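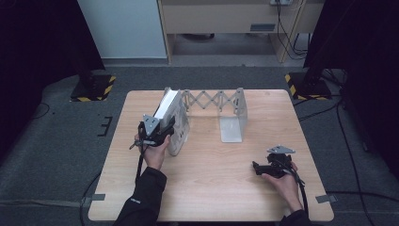
09/02/2022

Back on the hand grippers all day. My left wrist is sore again, the same spot as last week, just under the thumb. I put the cream on at lunch and it helped for an hour.

The job is still the folding lattice part, opening it and closing it. One gripper in each hand. We do it over and over so the Otima arm can learn it from us, and then the Otima arm goes on line two and does it for the customer's orders. That is the plan as it was told to us in January and it hasn't changed, except that the date keeps moving.

The target for this part is 1,000 good runs. The board by the door said 1,327 when I left, but that counts everything, including the ones Okoro throws out. He threw out 15 of mine this morning. He says I let go too early at the end, before the part has come to rest. I watched two of them back with him and he was right about one. The other one looked fine to me. I didn't argue. He has to answer to the engineers and they don't explain much to him either.

It's odd to be told I'm doing it wrong after eleven years of doing it by hand. With my fingers I never thought about where to take hold. With the grippers I have to think about it every time, and come in slower, and keep both hands where the cameras can follow them. Fanni Szénási got used to it in a day. She's younger and she says it's like learning a new pair of scissors. It took me until the second week before I stopped dropping things.

Fanni and I talked at the break about the new posts. There are going to be two people minding the arms on line two, where there are six of us assembling now. The other four go to packing or to the Jidano contract, which is evenings. Nobody has been told who. The notice says the minders will be picked from people "with recording experience," so that's her and me and Tilla and the man from the paint side whose name I keep forgetting. I asked Okoro straight out if the recording counts toward it and he said it can't hurt.

The money for the recording weeks is the same as the line, plus the small extra per shift. I checked my slip and the extra for last week is missing. Need to go up to the office tomorrow before ten and ask. Take the old slip too.

I miss the noise a bit. On the line there's the radio and people talking across the bench. In the recording room it's carpet and curtains and you do your run, put the part back how it was, wait for the beep, and go again. I caught myself waiting for the beep at home, before I picked up the kettle.

Tilla doesn't want the minding job. She says she would sooner pack boxes than stand and watch a machine do what she used to do. I can see it, but packing is on your feet the whole shift with lifting, and my back won't take it. If they offer me minding I'll say yes. I haven't told her that yet.

They ran the arm for us at the end of the shift, through the glass. It got the part open on the second try. On the next one it pulled crooked and stopped, and an engineer went in and reset it. It's slower than any of us. Okoro said it was slower still in the spring.

Home by five thirty. Soup from yesterday, and rang my sister about the weekend. She wants me to bring the big pot. Wrist wrapped for the night. Right-hand gripper has a stiff trigger, tell Okoro before the first run.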